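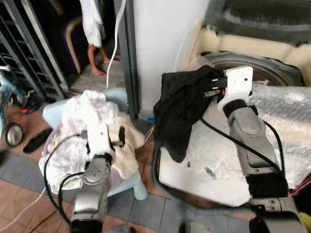

Melahat Bozkurt wants to know why we're still collecting laundry examples by hand when the last model already did all right on the bench. Her note came in Wednesday morning, under the plan I had posted the night before, and she has a point. The bench set has 85 good episodes in it. But every one was done on the same flat table with the same lamp, and the model falls apart as soon as cloth sits on top of other cloth. So we collect in a real laundry corner for now. Replied to her with that and left it open.

Wednesday, laundry corner, two arms, teleoperated. Task text for the day: "sort the black piece from the whites." Whites heaped on the light blue stool, black cloth handled over at the washing machine. Left arm takes the whites, right arm takes the black. I kept that split fixed all day so the labels stay clean. We can mix it up once there is enough of the plain version.

Count at the end of the day: 101 episodes recorded, 85 kept. Funny to land on the bench number again. The other 16 are still on the drive in the reject folder with a reason next to each. Most are grasps where the left gripper came up with two garments and I couldn't shake one free. Melahat thinks those should go in as recovery examples if the operator got out of it in the end. I'd keep only the ones where the recovery is quick. To be settled.

Things to fix in the procedure:

Pressing down into the heap works better than pinching from the side. With a side pinch the fingers close on a fold and lose it on the lift. Pressing costs more time and puts more load on the wrist, so watch the current on the left arm. Getodus has a soft limit in the new driver and I set it to 85 percent. No trips after that.

The bubble wrap on the machine throws highlights into the head camera. Don't take it off halfway through a set. Either the whole set has it or we start a new set and tag it. I have tagged this one "wrap on."

Gripper cables: check the slack on both before each block. The right one runs over the top of the machine, and I had to stop 2 times to free it. Both stops are cut out of the kept episodes.

Reset between episodes is the slow part. I was rebuilding the heap too neatly by afternoon and could see it in the playback – same shape, same garment on top. From now on whoever resets drops the whites from standing height and doesn't touch them again.

Upload to Cidura finished at 6:40 pm. First try failed on the checksum for block 5, second one went through. Baysal split not made yet. I want to hold out whole blocks for it this time, as random episodes from the same block look too much alike.

Next: same corner, arms swapped, so the right one works the heap. After that the Cirnovholm site, if they can give us a room with a different floor. Melahat has the key to the spares cabinet and we need finger pads before then, the left pair is worn smooth at the tips.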